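Drestham Community Kitchen
Home
What's on
Hire the kitchen
Work with us
Contact

Work with us > Current vacancies

Kitchen Assistant (part-time, term time and some holidays)

We are looking for a kitchen assistant to join the small team at Drestham Community Kitchen. The kitchen cooks a weekday lunch for anyone who wants one, sends hot meals out to people who can't easily leave home, and runs cookery sessions for children and adults in the afternoons. Last year we served 3,502 lunches.

You don't need to have worked in a professional kitchen before. If you cook at home for a family, or have helped with school dinners or at a cafe, please apply.

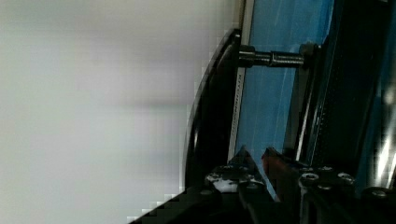

The post is for 20 hours a week, worked over four days. Start time is 9 in the morning and you would normally finish at 2 in the afternoon. Twice a month we ask the kitchen assistant to stay on for an afternoon session, and those hours are paid on top. Lunch is provided on every shift.

You will report to the head cook. There are two other paid staff in the kitchen and a rota of helpers, most of whom have been coming for years and know where everything lives.

What you will be doing

Preparing vegetables, salads and cold puddings
Helping to portion and pack the delivery meals, which leave the building at 11.45
Serving at the counter and clearing down afterwards
Washing up by hand and by machine
Checking in the Massawe delivery (dry goods and tins) and putting it away
Filling in fridge and freezer temperature sheets
Setting out and clearing up for the afternoon sessions when you are on the rota for them

The work is physical. You will be on your feet for most of the shift, and some of the sacks and pans are heavy. Tell us if you would need any changes made to do the job and we will talk it through with you. 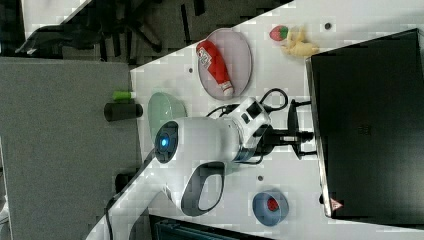
DRESTHAM, November

Applications are now open. The post has come up because our present assistant is moving to the Isis Road kitchen to run the breakfast service there. We would like the new person to start in January, and can wait a little longer for someone who has to give notice.

What we are asking for

A basic food hygiene certificate, or willingness to take one in your first month (we pay)
Good timekeeping – the delivery meals go out whether or not we are ready
Being able to follow a written recipe and scale it up to 50 portions
Care with allergens and with labelling
A friendly manner with the public, including people who are having a bad day

It would help if you could also drive, but the van is shared and this is not a condition of the job. A second language spoken locally would be useful at the counter. 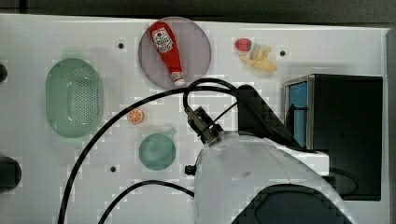 PAY AND CONDITIONS

The hourly rate is the same for all kitchen staff and is set out in the application pack. Holiday is paid, and there is a workplace pension. Aprons and two sets of kitchen whites are supplied and washed here. You will need your own non-slip shoes, and we refund the cost of one pair a year.

The post is funded for two years by the Mimenier Fund. We hope to carry on after that but can't promise it. There is a probation period of three months. Because some sessions involve children, an enhanced background check is needed before you start, and we arrange and pay for it.

We also set aside a training budget of 2,000 pounds a year between the kitchen staff. It has been used for bread making, first aid and the level 3 hygiene course.

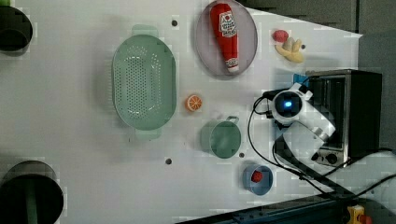

Parking at the back is for deliveries only before noon. The bus stops opposite the main gate and there is a covered rack for bikes beside the side door.

How to apply

Ask for an application pack at the front desk or use the form on our Contact page. We don't accept CVs on their own. Please answer the two questions on the form in your own words – half a page for each is plenty.

Interviews will be held in the kitchen and last 40 minutes, followed by a short practical task making a soup. Ingredients are provided and the recipe will be sent to you beforehand. Everyone who is interviewed will hear from us within a week, and we will give feedback if you ask for it.

If you would like to look round before applying, come to the side door after 2.30 in the afternoon and ring the bell.

Back to current vacancies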